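Ticket: manuscript word count wrong after chapter move
Project: Lernard (novel draft, 328 scenes)
Software: Orkar 4, synced through Jornanard
Status: Resolved

Reported in January. Chapter nine showed 1,655 words in the binder and 1,615 in the compiled file. The difference appeared after two scenes were dragged from chapter eight. No text was missing on a read-through.
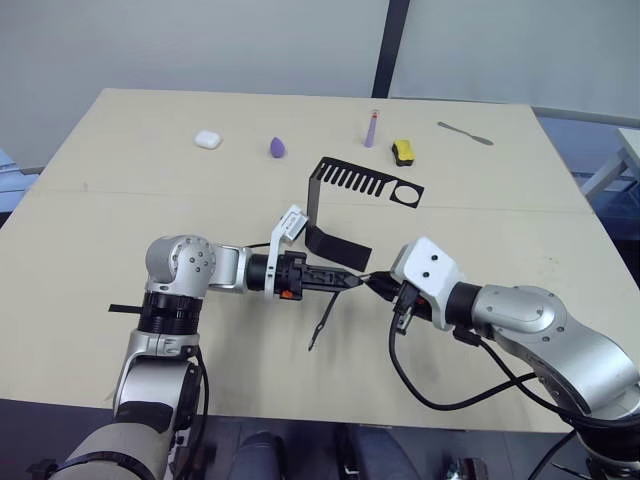

Tabletop with sponges and small items along the back.

Steps tried:
Closed and reopened the project. No change.
Rebuilt the search index. Binder count still 1,655.
Exported chapter nine as plain text and counted it in a second editor. Result 1,615, matching the compile.
Turned off sync and repeated the move in a copy of the project. Fault reproduced, so Jornanard was ruled out.

The extra 40 words were in an inline note attached to the first moved scene – a reminder about the colour of Ambrose's coat and what he tells the harbour master. Notes are left out of the compile by default.
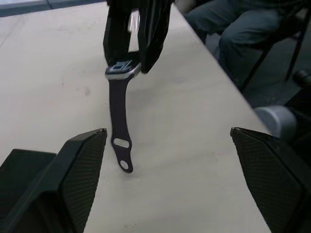
Orkar counts inline notes in the binder if the scene was created from a template, and the setting travels with the scene when it is moved. Unticking "Include notes in count" on both scenes brought the binder to 1,615.

Outstanding: the daily target still reads 500 and credits the note text as new writing. Logged as a separate request. Original project kept as a zipped backup until the next release.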